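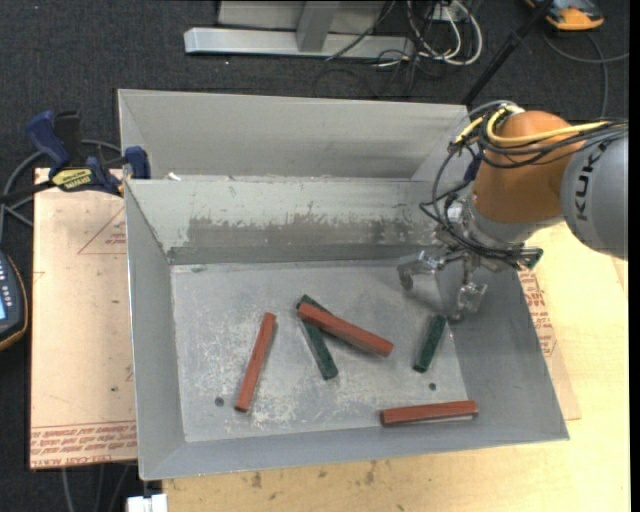 Got a jury summons for Fernen Crown Court, what happens if it's a long trial?

Posted by wellasness_lurker, June 1, 2026

Hi all, the brown envelope came this morning and I've gone into a bit of a flap. I'm called for October, and the letter says two weeks, but a woman at work swears her cousin got stuck on a fraud case for months. I'm part time at Sandhu (the bakery, not the solicitors) and they've already said they won't pay me while I'm off. Can I ask not to be put on a long one? Also is there parking, or is it the bus from Wellasness at stupid o'clock?

Prasturach_Pete

Did mine a couple of years back and quite enjoyed it! Before they pick anyone for a long trial they normally ask the whole group whether it would cause real problems, and you get to fill in a form or speak up. Say so then, and say why. I told them I had a holiday booked and they let me go off to a shorter one, a burglary that was over in 2 days.

For the money, there's a loss of earnings form that comes with the summons pack. Get your boss to fill it in and stamp it BEFORE you go, mine sat on his desk for ages and I was chasing him from the jury lounge. There's a daily cap so you may not get it all back, but you can claim travel and a bit for lunch as well. Keep your bus tickets.

Take a book. Take two. I spent most of my first morning sat next to a drinks machine.

mags1731

Parking is dreadful, the court has none for jurors. The Prasturach Road car park is 24 hours but it's a fair walk and it was full by nine every day I was there. I'd do the bus.

Don't do what I did and leave your phone on in your bag. And don't look anything up about the case or chat about it at home, they are VERY strict on that and you can end up in court yourself. My husband was gutted, he wanted all the gossip.

If October really is bad you can ask to defer it once, it's on the same reply form. Do it quickly though.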